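Weiße Wäsche zusammenlegen: was bei mir gut geht

Ich habe lange Zeit die weißen Sachen nur in den Schrank gelegt, wie sie gerade kamen. Dann habe ich einmal 81 Teile auf dem Bett sortiert und beschlossen, es ordentlich zu lernen. Meine Tipps schreibe ich hier auf, vielleicht kann jemand etwas davon gebrauchen.

Der Tisch

Am besten faltet man auf einer glatten und hellen Fläche, die man vorher mit einem feuchten Tuch abwischt und gut trocknen lässt. Auf dem Bett sinkt der Stoff ein und die Kanten werden schief. Mein Tisch ist 100 cm breit, das genügt für ein Hemd und auch für ein großes Handtuch. Den fertigen Stapel lege ich immer in eine hintere Ecke, so bleibt vorne die Mitte frei.

Vor dem Falten

Die Wäsche muss ganz trocken sein. Auch ein wenig Feuchtigkeit in der Naht gibt nach einigen Wochen einen muffigen Geruch. Ich schüttle jedes Teil einmal kräftig aus und streiche es dann mit der flachen Hand von der Mitte nach außen.

Bei Sachen mit Aufdruck bin ich vorsichtiger. Ein roter Druck auf weißem Stoff kann abfärben, wenn er warm und fest gepresst liegt. Beim Bügeln drehe ich das Teil auf links, und zwischen Druck und Stoff kommt ein Blatt Seidenpapier. Ich kaufe es in der Packung mit 500 Blatt, die reicht mir sehr lange.

Das Falten

Zuerst legt man das Teil gerade hin, mit der Vorderseite nach unten. Dann schlägt man eine Seite zur Mitte, danach die andere, und am Ende faltet man von unten nach oben. Wenn der Stoff auf einer Seite Falten wirft, bitte nicht daran ziehen! Besser hält man ihn an zwei Punkten fest und streicht dazwischen glatt.

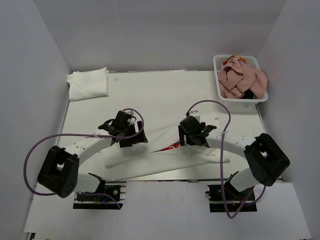
Für dünne Baumwolle nehme ich nur drei Faltungen, für dicke Tücher zwei. Mehr Faltungen machen den Stapel hoch und er fällt leicht um. Die geschlossene Kante zeigt im Schrank nach vorne, dann kann man ein Teil herausnehmen und die anderen bleiben liegen.

Aufbewahren

Weißes soll nicht in der Sonne liegen und auch nicht direkt auf rohem Holz, davon wird es mit der Zeit gelblich. Ich lege ein altes, sauberes Laken darunter. Im September räume ich die Sommersachen nach hinten und wische dabei gleich die Bretter ab.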